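1/ Notes on swapping the drawbar springs in the Skurnach vertical mill. Retention force had dropped far enough that we were getting fretting marks on the taper. Posting the order of work as the manual skips some of it.

2/ Tool out, spindle oriented, air isolated. Back the unclamp cylinder off before touching the locknut. The stack is still preloaded at this point.

3/ Stack arrangement is pairs in parallel, pairs opposed. Two discs had cracked at the inner edge, both at the locknut end. Replace the full set. Mixed old and new discs load unevenly.

4/ Grease: Trunudier paste, thin film on the guide sleeve and both faces of each disc. Excess migrates to the gripper fingers and picks up fines.

5/ Gauge readings after reassembly: first clamp low, stable after 9 cycles. Ebony Tamihana's suggestion to cycle before setting the knock-out distance was correct. I'd have set it wrong.

6/ Write-up finished at home. Force log to follow once Jenő Kiss has checked the gauge calibration.
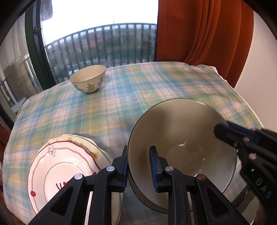

Kitchen bowls, plaid tablecloth.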